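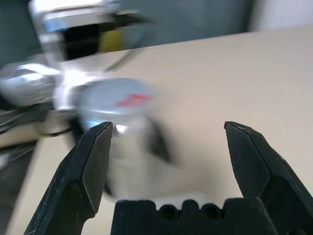 A reader of the Plovstead manual set wrote in to ask why figure references break when a legacy chapter is split into two files, and whether the numbers have to be retyped by hand. They do not. The procedure below applies to manuals converted with Skerov, release 700 or later.

Splitting a chapter without losing figure references

1. Check out the chapter and confirm that its status is Draft. Released chapters are locked.

2. Run the reference report. Each figure must have an ID. If any line shows a number only, assign an ID before going on.

3. Place the cursor at the start of the first paragraph that moves. Split at a primary heading – never inside a procedure or a table.

4. Save the second part under the next free chapter number. Keep the old file name for the first part.

5. Open the book file and add the new chapter directly after the old one.

6. Rebuild the list of figures, then the index. The order matters: the index reads page numbers from the rebuilt list.

7. Run the report again. Unresolved references print as "Figure 0".

File names are limited to 64 characters. Chapters with more than 343 figures should be rebuilt in two passes.

Change bars are not carried into the new file. Enter them again from the Clulleck change log.

Last revised 25/10/2022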